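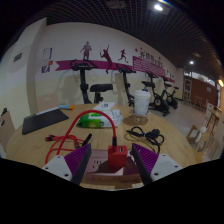

So what are we looking for? Mappers, playtesters and one person who can write bot routes, for a community map pack on an old arena shooter engine. Unpaid, hobby project, small team.

Posted by Kuo-hua Ko, October

The pack is called Nudham. Started as one duel map, got out of hand. Four maps are playable now, two more are blocked out in grey boxes and need someone to take them over. I can't do it all, my evenings are gone as it is.

What's done:
Furkville – medium free for all, rooftops and a train yard. Needs item placement looked at again, the heavy armor is way too easy to camp.
Chow – tiny duel map, two floors, one nasty jump to the mega. Pretty much finished.
Prorkside – team map, flags at either end of a canal. Runs ok on fast machines, drops frames badly in the middle on slow ones. Vis needs redoing with proper hint brushes.
The fourth has no name yet. Suggestions welcome.

MAPPERS (2 wanted)
You should have at least one released map, any arena game, any year. Doesn't have to be pretty. I care about flow and clean brushwork, no leaks, no overlapping faces, caulk where it belongs. Send the bsp and the source file if you still have it. You'd get one of the blockouts and pretty free hands with it – I only ask that the spawn points stay roughly where they are till we've had a proper test.

Texture set is already picked, please dont bring your own. Mixed sets were the whole trouble with my last pack.

BOT PERSON
Bots get stuck on the canal stairs in Prorkside and never pick up the flag on the left side. Also they ignore the jump pad in Furkville completely. If you know area files and how to cluster them, please get in touch, even if you only have a weekend.

PLAYTESTERS
As many as want to. Tests are Friday, 8 pm Eastern, usually over before ten. No skill needed, in fact we could use some slower players, everyone here rail jumps like its 2001. Bring a mic or just type. After each map you fill in a short form: where did you get lost, what did you never pick up, where did you die the most.

Test build is a 40 MB download. Drop it in your base folder, thats all. Delete the old one first or you'll get a checksum error when you join.

Pay: none. Credit in the readme and on the loading screens. You keep the rights to your own map and can release it by itself once the pack is out.

To apply – message me through the forum or reply below. Say which role, what you've made, what hours you keep. No long letters pls. A screenshot with r_speeds showing is worth more to me than a resume.

Applications for the mapper spots close end of October. Testers can join whenever.

Comments (4)

gibfountain: I'll test. Is strafe physics on or stock?

Kuo-hua Ko: Stock for now. Might run one night with the other settings if enough people ask.

mortar_dave: Downloaded the last Chow build, love it. The lift on the lower floor crushes you if you duck though. Put me down for Fridays.

oldbrush: Have a castle map from years back, 3,315 brushes, never released. Does that count for the mapper thing or does it have to be up somewhere?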